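What does a music magazine do all day?

I used to help make one, called Todell, and I loved it! We had 2 rooms above a shop and a very old kettle. Every August we printed a big list of bands, studios and places to play (451 of them one year), so a drummer in one town could find a singer in another.

Who paid for it? Mostly adverts. A guitar shop gives the magazine money, and the magazine prints a page about its guitars. My friend Iker Barrios sold ours by phone, and he could talk for nearly an hour without a sip of water.
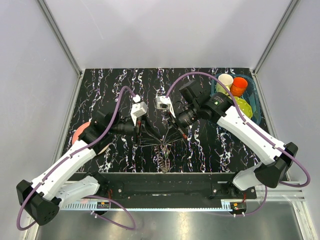
Two robot arms over a black tabletop with wavy streaks.

Then the pages go to the printer, who turns them into 2,695 copies. I still keep one under my bed.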